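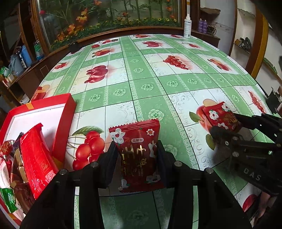 Section 4. Setting Up Your Skondex Bag Sealer

If you skipped sections 1 through 3, go back for the part about the power cord. The rest was mostly a list of what came in the box, and you have already dumped that on the counter.

Pick a spot

1. Put the sealer on a flat, dry counter with the hinge facing the wall. Leave 8 inches of open space in front. Bags are longer than you think.

2. Keep it away from the stove and the sink. Also away from the toaster, which will make you feel you have two toasters and lead to a mistake.

3. Plug it straight into a wall outlet. The power strip behind the microwave has enough going on.

Note: The rubber feet ship in a separate bag taped inside the lid. Peel and stick all of them. Three feet will hold the sealer up right until you press on it.

First warm-up

4. Lift the lid and pull out the cardboard strip. It says REMOVE on both sides. Our service desk still gets calls.

5. Close the lid, set the dial to LOW and switch on. The light blinks amber while the bar heats and goes solid green when it is ready.

6. Let it run empty for 16 minutes with a window open. It will smell like a new shower curtain. The smell fades after the first evening and does not come back.

Caution: The sealing bar stays hot well after the light goes out. Do not test it with a finger. Do not ask someone else to test it with a finger.

Choosing a setting

LOW is for thin, clear bags, the kind bread comes in. MEDIUM handles most chip and cookie bags. HIGH is for foil-lined coffee bags and anything that crackles loudly when you fold it. When in doubt, start low and work up. A weak seal can be done over, but a melted one is a hole.

Paper bags do not seal on any setting. Neither do zipper bags, at least along the zipper, though you are free to learn this the way we did.

Making a seal

7. Shake the contents down to the bottom and wipe the inside of the opening. Crumbs, oil and powdered sugar all leave gaps.

8. Press out the extra air with your forearm. Go easy on crackers.

9. Lay the opening flat across the bar, with no wrinkles. Lower the lid and hold it until you hear the click, then count to two and lift.

10. Let the seal cool before you tug on it. Everyone tugs on it.

Note: The seal counter on the side panel goes up to 2000 and then starts over at zero. The one in the Mukcombe test kitchen read 536 when we wrote this section, and we were sick of pretzels.

If it doesn't work

Light stays amber: the lid is open a crack. Push down on the left corner.

Seal peels apart: go up one setting, or wipe the bag again.

Bag sticks to the bar: switch off, unplug, wait for it to cool, and peel gently. Replacement nonstick strips are sold as Lellitine strips, in packs of two.

Text revised 2/10/18 by Hayley Sugden. Cleaning and storage are in section 5.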